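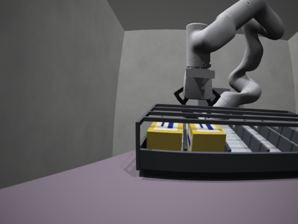
# Folline pavement crack set, v2

Search this repository
Type to search
Clear

Road surface profiles and crack labels from the Edier test loop, plus the scripts we used to line them up. Maintained by Inès Rolland, mostly. Ask Genji Aoki about anything before the February survey, he ran it.

Last edited 2019-10-10

## What you get

- `profiles/` — 1,720 transverse profiles, one file each, plain CSV
- `labels/` — crack type and severity for 786 of them. Rest are unlabeled
- `sections.csv` — start and end of each of the 7 sections, local grid
- `tools/` — Python, see further down

Units are millimeters everywhere except sections.csv which is meters. Yes we know.

## Labels

Done by hand by Josiane Caron and Obadia Athumani. Crack types: longitudinal, transverse, block, alligator, sealed. Severity is low / medium / high, going by our own lab sheet (`docs/severity.txt`), so don't compare directly with state DOT ratings without reading it first.

Where the two of them disagreed both labels are kept, columns `type_a` and `type_b`. We did not merge. If you need one answer take `type_a` or drop the row, up to you.

Sealed cracks are the weak spot. Fresh sealant reads nearly flat in the profile and a few were only caught becuase somebody had written them in the field notes.

## Known problems

- Section 4, eastbound: GPS drifted next to the bridge. Positions corrected by hand, trust the order of the profiles and not the spacing
- Section 6 got overlaid between runs. Before and after are both in there, check the `run` column
- Expansion joints show up as transverse cracks if you run the detector with defaults. Mask is in `tools/joints.csv`
- Missing values are -999 in the old files and blank in the new ones. Will fix

## Running it

 pip install -r requirements.txt
 python tools/align.py --section 3
 python tools/detect.py --in aligned/ --out out/

Needs Python 3. align.py is slow on section 1, let it run. If detect.py complains about an empty folder you skipped the align step.

Output is one CSV per section with crack start, end, width and a confidence score. Scores are not calibrated — fine for ranking, don't report them as probablities.

## Splits

Split by section, never by profile. Neighboring profiles are close to identical and a random split will give you great numbers that mean nothing. Test sections are 2 and 5. Leave them alone till the end please.

## Use and credit

Free for teaching and research. Commercial use, write to Lionel Maillard first. Credit as "Folline pavement crack set, v2" and give the version, v1 had the severity column shifted by a row.

## TODO

- rutting depth for section 7
- fix the -999 thing
- temperature log, Genji has it on paper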